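**Puvdale hoops notes — 2020-03-18**

Quick one this time, typing between other things. So the season is stopped, we all know that. League email went out, one paragraph, no return date. Conholm had a home game on the schedule that would have settled second place and now it just sits there on the website with a dash where the score goes.

Where things stood, for anyone who lost track. Puvdale third. Conholm second, one game up on us. Lullen top and pulling away. Kobzar fourth and playing way better than fourth, I'd hate to see them in a first round series. Top four go through, if there's anything to go through to.

Last game we got in was the road one at Kobzar. Lost it. Should not have lost it. Up 9 at the half, defense was good, ball was moving, then the third quarter happened. Four straight trips with no shot at the rim. Kobzar went small, we stayed big, and their guards just walked past our center every time down. Coaching staff waited way too long to change it. By the time we matched up it was a two point game and the building was loud.

Crowd was 922, best they've had since October according to the guy on the PA. Sounded like more. Low ceiling in there.

The foul trouble again. I keep writing this. Our starting forward picks up two in the first quarter, sits, comes back cold, picks up a third on a reach 30 feet from the basket. Every week. If there's a playoff somebody has to sit him down with the tape and make him watch his hands. He's our best rebounder by a mile and he's on the bench for half of every game.

Free throws were fine for once. Bench was fine too, the second unit actualy held the lead when they were in. Rookie guard hit three from the corner and got back on defense, more of that please.

Now the tiebreakers, had a bunch of emails about this. If the league decides to call the standings final as they are, we're third, no argument, no tiebreak needed. If they go by winning percentage, same thing, everyone has played the same number except Lullen, who are one short and so far ahead it doesnt matter. If they throw out the last round so that all clubs are even, we lose the Kobzar loss and Conholm lose their win over the bottom team — and then we're level with them. Head to head is split one each. After that it's point difference in those two games and we have it by four. So that's the version we want. Don't hold your breath.

The other thing people ask is whether the home game against Lullen gets replayed or refunded. Club says hold on to your ticket. 363 sold in advance, good number for us. If it gets a new date your ticket works for the new date. If not there'll be a refund or you can put it toward next season. No form for it yet so please stop calling the box office, it's one phone and it's not being picked up most of the day anyway.

Season ticket people: you had two home games left. Same deal, wait for the club to email. Check your spam.

Practice is off. Gym is locked, weight room too. Players have been sent home with a workout sheet and a ball each. Two of the out of state guys have already left, the rest are staying in town for now. I asked if anyone was hurt coming out of the Kobzar game and was told no, just the usual ankles. Our point guard had his taped pretty heavy in the second half so the break might do him some good.

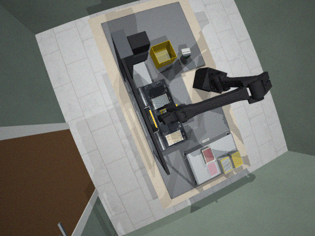 Which brings me back to the guard rotation, because if we do come back it'll be short notice and there won't be much time to fix it. We've been using three guards for two spots and it's been ok until the fourth quarter, when the ball sticks. Look at the Conholm loss — last five minutes, one assist. One. Everybody standing around watching a guy dribble. The set they run with the high screen and the shooter coming off the baseline works, they scored on it three times in the first half at Kobzar, and then put it away and never went back to it. No idea why.

I'd start the rookie. There, said it. He's shooting 47 percent since he got regular minutes and he doesn't need the ball to be useful. Bring the veteran off the bench against second units where he can take his time. Some of you will write in about this. Fine.

Around the league, short version. Lullen's coach told the local radio they should be handed the title if nothing gets played. Of course he did. Kobzar want a playoff at one site with no fans, they have the newest gym so guess which site. Conholm have said nothing at all. Bottom two clubs would like everyone to forget the season took place.

Fan bus money for the Conholm trip is being returned, if you paid cash see whoever you paid. If you paid online it goes back to the card, give it a few days.

Old game tapes — I've got a box of them and nothing to do at night. If there's one you want a write up on, send me the opponent and the year and I'll see whats there. The double overtime one against Lullen is already taken, that's next issue.

Next issue whenever there's news, or when I finish that one.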